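Premton Help Board > Kitchen > Small appliances

Microwave turntable grinds and stops halfway round

Posted by gashaw16

My countertop microwave has started grinding when the plate turns. It goes half a turn, clicks, then goes back the other way. It still heats fine. I bought it used from Vokance and it came with no manual. I've wiped the floor of the oven twice. Do I need a new motor, or is it something I can fix myself?

citeck_fan

Mine did that. Bought a new one. Life is short.

plainmop

Don't order a motor yet. Unplug it, take out the glass and then the roller ring, and wash both in warm soapy water. Dried sugar on the little wheels is enough to make them drag. Wipe the track the wheels run in – a damp cloth is fine, no scouring pads. Dry everything, put the ring back flat and set the glass on top so that it drops onto the three-lobed hub in the middle. If the glass rocks when you press the rim, it isn't seated.

Changing direction is normal on a lot of models, by the way. Many of them pick a direction each time they start. Stopping mid-cycle is another matter.

Then heat a mug with 200 ml of water in it for a minute and listen.

Plate and ring in place, door open:

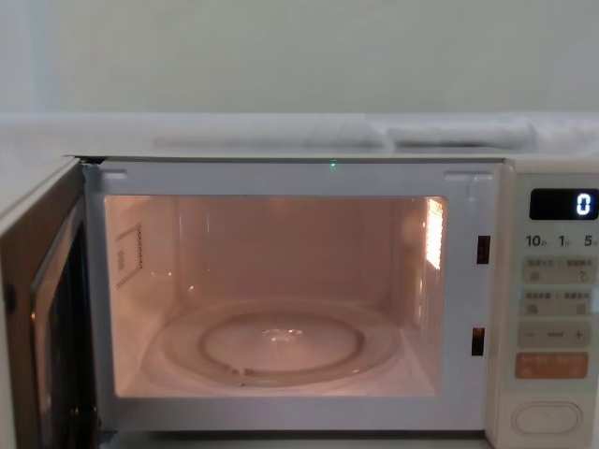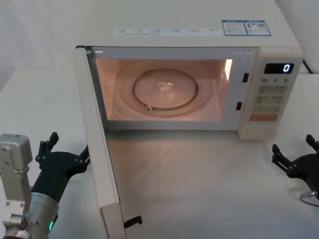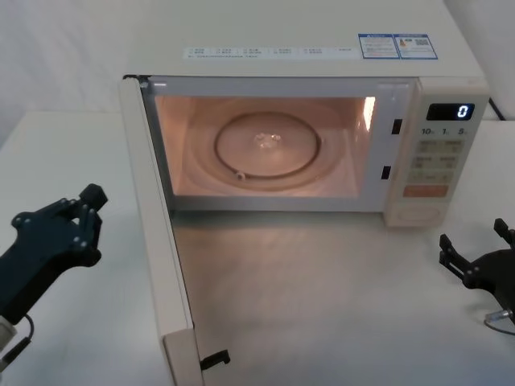 gashaw16 – washed the ring as suggested and one wheel had a hard brown crust on it. The grinding is gone. It still changes direction between runs but I'll leave that alone.

92 people found this helpful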